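Chapter 4
Storing Things Where They Are Used

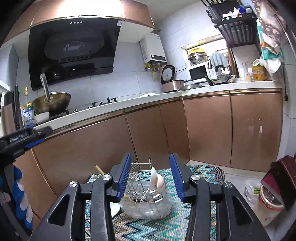
Most homes and small workplaces have enough storage. What they often lack is storage in the right place. A cupboard that stands 50 feet from the work it serves will be used less and less, and the things meant for it will pile up on the nearest flat surface. This chapter looks at how people choose a place for everyday objects and how a planner can work with those choices.

The idea is an old one in workshop design. At the Kerekes furniture works in Hulstead, the first floor plan put all hand tools in a single locked room by the main door. Each worker signed tools out in the morning and back in at night. The plan looked tidy on paper. Within a year, most benches had a box of tools under them, many bought by the workers themselves. When the plant was laid out again, the tool room was kept for costly and rarely used items, and each bench was given its own rack.

Kitchens follow the same pattern on a smaller scale. Samah Slaoui studied 300 rented apartments in the town of Skesum and asked the tenants to mark on a drawing where they kept 50 common items. She found that things used every day were nearly always kept within one step of where they were needed, whatever the cabinets had been built for. Plates were stored in drawers meant for pans. Spices stood on windowsills. The deep corner cabinets, which took up a good share of the budget, held items used once or twice a year.

Slaoui divided household storage into three zones. The terms will be used throughout the rest of this book.

Active storage holds items used at least once a day. It should be open or have a single door, and it should lie between hip and eye height.

Reserve storage holds items used weekly or monthly, along with spare supplies. It may be higher, lower or in the next room.

Deep storage holds seasonal items and records. Holiday dishes that come out each December belong in this group.

Trouble starts when one zone is asked to do the work of another. Section 4.1 explains how to measure the active zone in an existing room. Section 4.2 covers shelf depth and height. Section 4.3 returns to Skesum and follows the refitting of one apartment of 600 square feet, with the plans before and after.

Before you read on

Choose one room you use daily. Draw its outline and mark the ten items you reach for most often. Keep the drawing, as you will need it for the exercise at the end of Section 4.1.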